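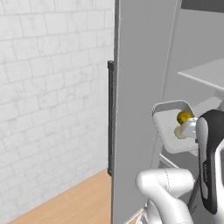

Kurncombe Household Food Office
January 26, 2019

The Office has completed its winter review of food waste in the home. This thread sets out the main findings and the advice we will be giving to residents through the end of February. The full report will be available on our website and, in print, at the Villine and Reton branch libraries.

Nineteen households took part. Each kept a written record of all food thrown away at home, with the reason given in the resident's own words. The households ranged from people living alone to a family of nine. We thank every one of them for their patience with the forms.

The record ran for five weeks. Coffee grounds, bones, peelings and other parts that are not normally eaten were left out. Food given to pets was listed on a separate sheet, and will be discussed in an appendix to the report.

Bread was written down more often than any other food. Salad greens came next, followed by cooked rice and pasta. Meat appeared much less often than we had expected, and several residents noted that they planned meals around it and let the rest of the shopping take care of itself.

The most common reason given was "forgot we had it." The second was "made too much." Spoilage soon after purchase was rare and was mostly limited to berries.

Forgotten food was usually in one of three places: the back of a refrigerator shelf, the bottom of a produce drawer, or a container that could not be seen through. Residents who moved leftovers to the front at eye level reported finding and eating them more often.

We therefore recommend setting aside one part of one shelf for food that should be eaten next. No special box or label is needed. Everyone who opens the door should know which part of the shelf it is, including children old enough to get their own snacks.

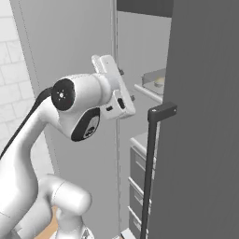
Opened packages belong in that same spot. So do half onions, cut lemons, the end of a block of cheese and the last of a jar of sauce. These items were seldom counted as "leftovers" by the households, and so they were seldom looked for at mealtime.

On dates. Many residents treated every printed date as a deadline. On most packaged foods sold here, "best by" refers to quality. A box of crackers past that date may be a little stale and still perfectly good in soup. Infant formula is a separate matter and should not be used after its date.

"Sell by" is mainly for the store. Milk that has been kept cold will often be good for a time after it. Where food smells wrong, has mold on it or has been left out too long, please discard it. Nothing in this thread should be read as advice to take chances with food that may be unsafe.

Please do not taste food to find out whether it is safe. Harmful bacteria do not always change the smell, look or flavor of what they are growing on. This question came up often enough at our Reton meeting that we repeat it every winter.

On bread. Sliced bread freezes well and can be toasted straight from the freezer. Households that froze half a loaf on the day of purchase wrote down very little bread after the first week. Rolls and tortillas may be handled the same way, with a sheet of wax paper between tortillas so that they come apart easily.

Bread kept in the refrigerator goes stale faster than bread on the counter, though it is slower to mold. In a humid kitchen this may be a fair trade. In a dry one it usually is not.

On greens. Moisture on the leaves was the chief complaint. Dry them well after washing, place a clean cloth or paper towel in the container with them, and change it when it becomes damp. Whole heads kept longer than cut mixes in every household that bought both.

Wilted lettuce, spinach and celery can often be brought back in a bowl of cold water. Slimy leaves cannot, and should be composted. Greens that are limp but sound may also be cooked. Roya Azimi, our home cooking instructor, adds them to beans at the very end so that they keep some color.

On rice and pasta. Almost all of this waste came from cooking by eye. We ask residents to measure dry rice with the same cup each time and to write down how much was left over. Most of the households that did this had settled on the right amount for their table by their third pot.

Cooked rice should be cooled promptly in a shallow dish and refrigerated. It should not be left in the pot overnight. Leftover rice that has been cooled and stored properly may be fried, added to soup or made into rice pudding, and should be reheated until it is steaming all the way through.

On shopping. The review did not find that a long list led to more waste than a short one. It did find that a second trip in the same week, made without looking at what was already at home, very often did. We suggest a look through the refrigerator and pantry before each trip, however small.

Several residents now take a picture of their open refrigerator with a phone before leaving for the store. Others keep a pad on the counter. We have no preference between the two.

On bulk purchases. Dry beans, oats and flour bought in bulk were nearly always used. Bulk produce was not, except where it was shared. Two neighbors in Leite split a sack of potatoes and a case of oranges between them for the length of the review, and neither recorded throwing any away.

Potatoes and onions should be stored apart, in a cool, dark place with some air around them. Apples may be kept in the produce drawer, though away from leafy greens, which yellow sooner beside ripe fruit.

On the freezer. A freezer saves food only if the food comes out again. Please mark each item with its contents and the date. Soup, chili and stewed fruit look very much alike once frozen, and unmarked packages were among the items most often discarded unopened.

Freeze in portions the household will use at one meal. Flat bags stack well and thaw quickly. Leave room at the top of any jar or tub that holds liquid. Thaw meat in the refrigerator on a plate, on the lowest shelf, and never on the counter.

A note on costs. We were asked to publish a figure for what each household saved. The record was not built to show this, and we have declined to estimate it. Residents who wish to work it out for themselves may ask for the price column version of the form.

A note on method. Nineteen households is a small group, and all of them agreed to take part, so they may have been more interested in the subject than their neighbors. Some said they wasted less simply from having to write it down. The findings should be read with this in mind.

Classes. Ms. Azimi will teach "Cooking From What Is Left" in February at the Villine branch library, and again at the Leite community hall. Both classes are free. Places are limited by the size of the kitchens, and registration is required. Please tell us of any food allergies when you register.

Residents who cannot attend may request the class handout by mail. It contains nine recipes, among them a bread soup, a vegetable pancake and a baked rice dish that can be made with or without cheese. The handout is also available in large print.

Record forms for the next review can be picked up at any branch library. We would especially welcome shared houses and apartments where residents buy their food separately, as none were included this winter.

Replies to this thread will be read during office hours. Questions about curbside compost pickup, including missed pickups in Reton, should go to the sanitation desk and not to this account.

Correction to the post above on produce: apples should be kept away from carrots as well as leafy greens. Carrots stored beside apples can turn bitter. The printed handout already has this right.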